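Alent Street Merchants Group
Minutes, March meeting, back room at Prumness Books, 6:40 pm

Present: Ertuğrul Duman (chair), Nurhan Yurt, Kadir Yalçınkaya, Zubaida Chaudhry (notes). Umut Bilgin sent regrets.

Last minutes ok'd, one fix: Aksoy Bakery paid its dues in full, we had it as half.

1. Spring market. City permit is in. 40 stalls, same layout as last year except the corner by Stulberg Hardware stays clear for deliveries. Kadir wants the food end moved upwind. Long talk, no vote. Back next month.

2. Budget. 2,000 left after insurance. Nurhan says signs first, then music if theres anything over. Ertuğrul to get 2 quotes for banners. Zubaida asked again about the porta-potty bill, still not itemized.

3. Raffle and bread tables. Woven baskets, brown and dark brown. Agreed to use both colors, bread in one, tickets in the other. Nurhan to bring cloth liners.
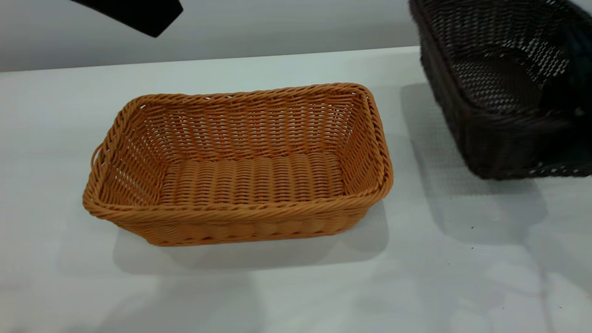
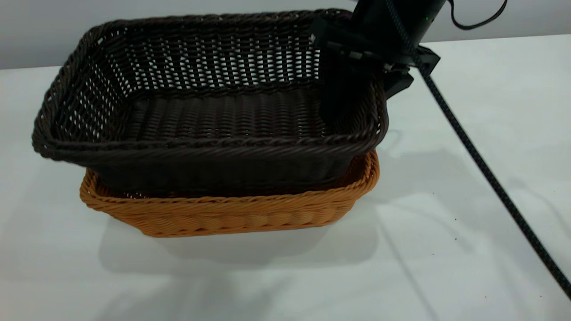
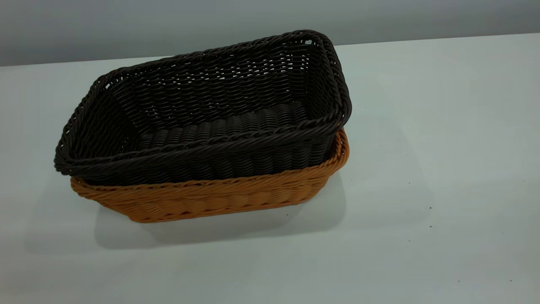 Item 3, the two baskets, orange-brown and dark brown.

4. Parking. Complaints from the apartments on the hill side. Kadir will draft a letter, Ertuğrul signs. No cones before 7 am this time.

5. Other. Key to the storage closet is missing, check your coats. Umut still has the extention cords, need 4 back before the market. Web page is out of date, Zubaida will try.

Adjourned 8:15. Next one same room, Nurhan brings coffee.

Alent Street Merchants Group | Contact us | © All rights reserved | Back to top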